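Teaching a Robot Arm to Pack a Lunch by Demonstration
Project report, second semester
Group members: Ilgın Sönmez, Dede Ansah, Marietjie Tshabalala
Supervisor: Şengül Tatlı

1. Aim of the project

In our project we wanted to find out if students without robotics experience can show a lunch packing task to a robot arm, and if the recordings are good enough for training. The task has three items, and the last one is a wrapped sandwich. We compared two ways of showing the task. In the first way the person holds the arm and moves it by hand. In the second way the person sits at the desk and drives it with a small copy of the arm, which we call the leader.

2. Method

We worked in the Hullum laboratory from February to April. Each demonstration starts from the same home position. The operator has up to 500 seconds, but in practice almost everybody was faster. Eleven students took part. Before the recording every person got 10 minutes of free practice, and Dede explained the emergency stop.

For the recordings we used Jumus, the software of our department. It saves the joint positions, the gripper opening and the pictures from the wrist camera. When the operator made a mistake, we did not delete the recording. We marked it as "failed" and wrote one sentence about the reason - this was the advice of our supervisor and it helped us much later.

3. Observations

Moving the arm by hand was easier to learn. The participants understood it at once, but their hands and sleeves came often into the camera view, and these pictures are less useful for training. With the leader arm the view stays clean. On the other hand, the operator does not feel how strong the gripper is closing, and some people pressed too much on the soft items.

The sandwich was the most difficult item for remote control, and we spent most of our discussion on it.

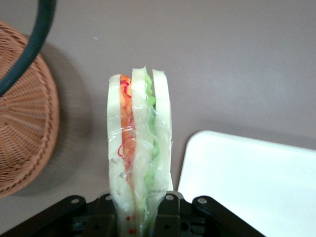
Grip height was the point where our operators disagreed. Marietjie preferred to hold the sandwich near the middle, and Ilgın wanted to take it only at the base. With the base grip the bread and the lettuce stand upright above the fingers, and the wrist camera sees the layers from the end, but the sandwich also hides a part of the space behind it. The clear film makes creases and small highlights, so we think that the edge of the bread is not always easy to find for the model. We decided to use the base grip in all later demonstrations, because mixed styles would make the data harder to learn from.

4. Problems and next steps

We lost one afternoon of data when the clock of the camera and the clock of the arm were different. Ataberk Sönmez wrote a small check for this, and now it runs before each session. Next term we would like to add a force signal to the leader arm and repeat the sandwich part with new operators.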